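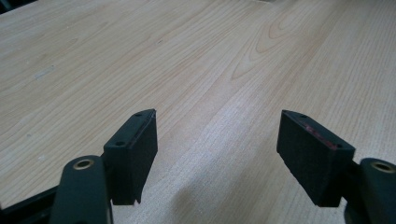 19 Nov 2018

Spent most of the day on the house rules for hand-held gripper work, the ones Folasade Abubakar has been after me to write down properly before Wakdale comes over in February. We've all been working from the same crumpled sheet and it's full of arrows and crossings out, so fair enough!

Start-of-session check first. My draft had 8 steps and Folasade got it down to 3, which I grumbled about and then agreed with. So now it goes: fingers open and closed all the way with nothing in them, pads looked at face on, cables pulled clear of the wrists. If a pad has a mark on it, you write the mark down and say which side. Wiping it is fine, but wipe it and write it down (I'm the worst offender, I know).

Pads and the table. The Gollside people like to start with fingertips pressed on the surface so they have a zero. I don't want that here. Start with the tips just clear of the wood and come down slowly – we've got enough scratches, and pressing skews the pads on the older pair. Folasade thinks a fixed gap with a feeler gauge would be better. Maybe, but who's going to do that 30 times in an afternoon? Parked.

Then the box task. Old wording was "box ready on table," and you can guess how many ways people read that. New wording: box on the right half, lid all the way open and lying flat on the far side, compartments empty, nothing else on the tabletop. Both grippers in hand with fingers open before anybody calls start. I read it out loud twice and it still sounds bossy, but I couldn't find a softer way to say it that meant the same thing.
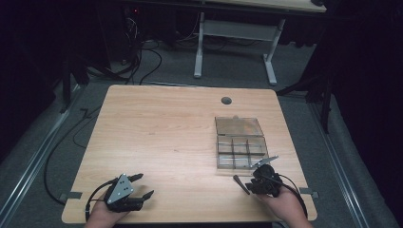
Box task start position: lid open to the far side, both grippers in hand.

Cables took up far too much of the discussion. Rastogi's write-up has everything going overhead, and I'd love that, but we don't have the ceiling for it. What we settled on is a loop off the outside of each hand, never across the front of you and never between the two grippers. Floor cables are a separate rule and I haven't written it yet. I want people walking in from one side only, and that needs a proper look at where the stands go.

Table clamps: check both before a session, by hand, no tools. If one moves, stop and fix it.

Went back through the old Jinirix log afterward to see what had been getting skipped. 117 entries, and the pad check is blank on a lot more of them than I'd expected. Quite a few are mine. I'm putting the pad line at the top of the new sheet, with a box for initials.

Still to do: floor cable rule, ask Folasade about the gauge again, reprint the sheet in bigger type.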